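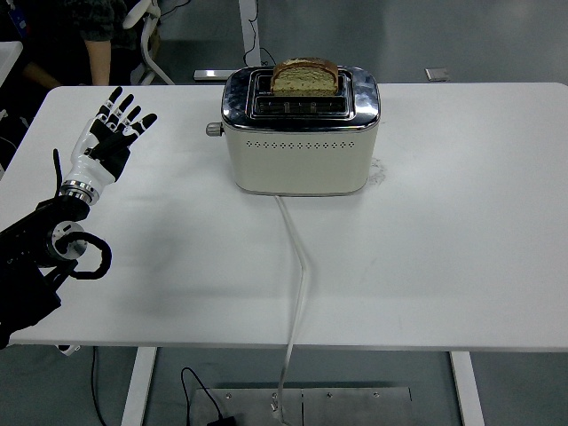
Filed under: Kitchen, Small Things, Bread

Last updated in December

For many years I did not own a toaster. In the house where I grew up, in Karach, my mother dried the bread in a pan with a little butter, and when I was a student I did the same, only without the butter. A machine which does one thing only seemed to me a luxury. I moved three times with two pans and no toaster, and I did not feel poor.

Then last winter I rented the flat on Brunberg Street, and the stove there had one plate that worked well and two that worked when they wanted. Coffee or bread, I had to choose. After some weeks of this I went to Flomus, the secondhand shop behind the bus station, and I came home with a toaster under my arm. Cream color, two slots, a shiny top. I paid less for it than for the lunch I had on the way.

I want to write down what I have learned, because friends ask me and I always forget half.

First, the bread. The soft sliced bread from the supermarket becomes hard at the corners and stays sad in the middle. I buy now a round-topped loaf from the Noh bakery, with small seeds in it, and I cut it myself the day after. Fresh bread is too wet and the knife presses it flat. On the second day it cuts clean. The slice must be as thick as my little finger. If it is thicker, it goes down in the slot but it does not want to come up again, and then I have to unplug everything, wait, and turn the toaster over the sink.

Second, one slice or two. When I toast only one, I put it in the rear slot. I have no scientific reason. It seems to me that the color is more even there, but it is possible that I only like to have the same place every day. My neighbor laughs at this.

Third, the knob. On many toasters the numbers mean minutes, or people believe so. I stopped to think about what they mean. I turned it a little each morning for one week, and on Thursday the bread was right, so there it stays. A very small pencil mark on the side helps if a guest has moved it.

The crumbs are the part I do not love. A bit of gray dust always collects next to the toaster, and on a white table you see every piece. I wipe it with a dry cloth first and a damp one after. With only a damp cloth you make a paste. The shiny top I clean when it is cold, with a drop of vinegar, and for some hours it is nice like a mirror -- then somebody touches it.

About the cord I am still not decided. It is white and long, and I let it go straight over the front edge of the table down to the floor. My sister-in-law says it should go behind. She is right, but the table stands better this way and I can pull the plug without bending over hot metal. When her children visit, I put the toaster on the high shelf.

Next month I will try rye. The Noh bakery sells a small one of 400 grams, and the woman there told me it needs 20 seconds more than the white. I will write how it went.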